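Hilonell House Residents' Association
Minutes of the meeting held 11/15/25

Minutes of the last meeting were read and accepted with one correction. The guest room rate is 40 a night, not 70.

1. Laundry and linen room

The new shelving from Wident is in and level. The top shelf is too high for most people, so it will hold spare blankets only. Bath towels go at waist height and hand towels below them. The lock still sticks and the supplier has been asked for a new barrel.

The work surface was discussed. Members agreed to keep it clear between loads and to wipe along the edges, where bits collect. Spray cleaner is to be kept under the sink from now on.

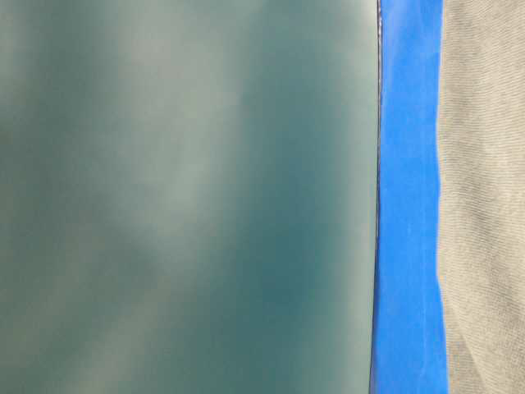

2. Budget

Balance stands at 2000 after the shelving was paid for. It was agreed to set aside 300 for replacement towels and pillowcases. Two quotes to be obtained, one of them from Gusanano, before anything is ordered. The request for a second dryer was put off until January – the wiring has to be looked at first.

3. Towel folding

There was a long discussion on this. Guests have complained that the stacks fall over, and the two cleaning shifts fold in different ways. Folding in thirds was proposed, then dropped, as it makes the bundle too long for the Wident shelves.

Agreed: bath towels are folded to a square, with the fold facing out. Each one is smoothed flat before it goes on the pile. A sheet with the steps will be put up inside the door.

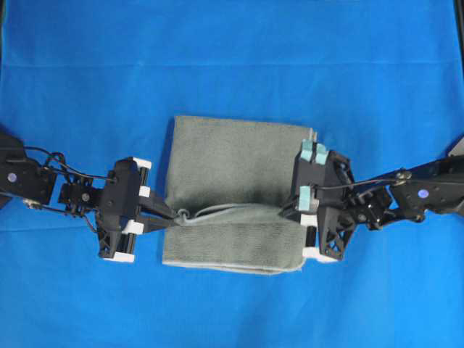 The Noh towels have held up well and we will stay with them if the price is the same. One member asked if white would be easier to bleach. The general feeling was that a gray-green towel like the one on the blue cloth shows fewer marks, and the paler hem makes it easy to find the bottom edge when folding. A ridge across the middle, as on that one, should be smoothed out before stacking. No change of color was voted.

4. Other business

Lost property box is full. Items left past the end of January go to the thrift store.

Bedding for the guest room will be aired before the holidays – sign-up sheet is by the mailboxes.

Next meeting in January, same room. Date to be posted.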